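Voltora to Open Simulation Lab to Visitors on Thursday

Table-clearing demonstration will run on the Jernamach two-arm platform

Voltora will hold an open day at its simulation lab this Thursday, with demonstrations of two-arm food handling starting at 11 a.m. and running until 4 p.m. Entry is free. Groups are limited to 13 people and must register in advance.

The main demonstration covers the breakfast table task, developed on Jernamach, the company's simulation platform for two-arm systems with multi-fingered hands. The task places food, dishes and packaging on a wooden table and requires the arms to pick up single items on instruction. Visitors will follow each run on a wall display and can ask an operator to repeat it with a different starting layout. 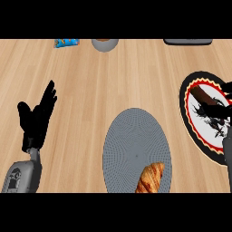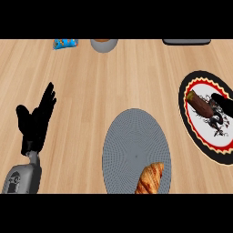

Two views of the breakfast table task in simulation. In both, the right hand is at the brown item on the patterned plate and the left hand is open. Renderings: Voltora.

Long, narrow items are a standard test in the program. The fingers must close on the item without pushing it across the plate, and the contact model has to handle the item, the plate and the table surface together. Each run is logged from first motion to release, and the logs are replayed to check finger positions at the point of contact.

"Most visitors ask about the arm that is moving," said Teresa Pawlak, who leads the Jernamach work at Voltora. "We also spend a lot of time on the other one. It has to hold a safe position and be ready to take over part of the task."

Two software components will be shown. Keno plans the motion of both arms and checks for collisions between them. Yap converts a typed instruction into a target item and a grasp — operators will take instructions from the audience during the afternoon sessions. Both components run on the lab's own computers.

Pawlak will give a short talk on contact modeling at 2 p.m., followed by questions. Staff will be on hand between runs to discuss logging, scene setup and the task library.

Registration is open through the events page on the Voltora website and closes when all groups are full. Members of the press should mark their request "media" and state which session they plan to attend.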